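Unit 5: Small objects, two arms
Course notes, Ostalberg, 13 Apr 2020

Last time we covered wiping and stacking, where one arm is enough. Most chores with small metal things need two. Sorting a drawer, hanging up keys or clearing a bench all mean that one hand holds while the other works.

Keys are a hard case. They are thin and shiny, they slide over each other, and the ring lets every part move on its own. A depth camera often returns holes where the metal is. The finger pads matter too -- a soft pad takes up some of the error in position, but it also hides the part from the camera.

Two-arm bench, wrist view in the second picture:
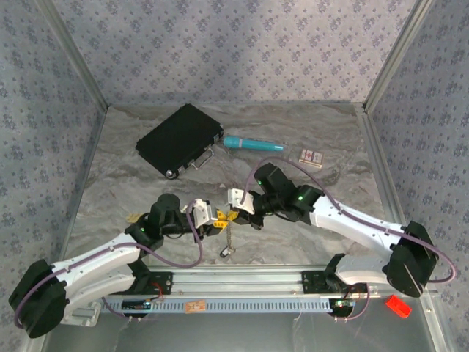
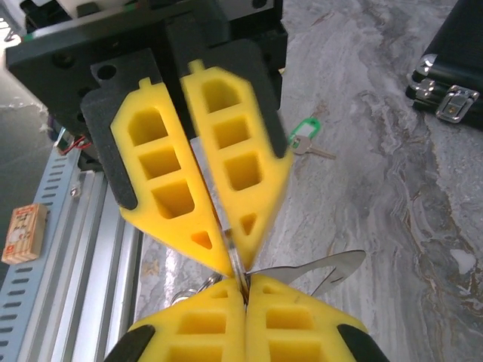
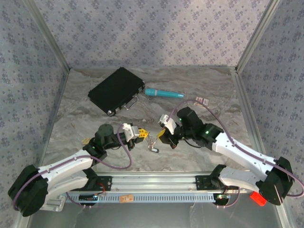 Compare two ways of scoring the same chore. The Kilholm sheet gives one point if the object ends up in the right place and nothing for anything else. The Natano sheet splits the chore into grasp, lift, handover and release, and scores each one. For this course we use Natano, with a limit of 200 seconds per trial. A person's time on the same chore goes in the last column.

So can machines do this work yet? On a cleared bench, with known objects, sometimes. In a kitchen drawer, no. Drops and slow regrasps are still the main losses.

Reading: Mandagi notes, pages 167 on. Skip the part on suction.

For next time: pick one chore from your own home and write out each point where a second hand is needed. One page -- no diagrams.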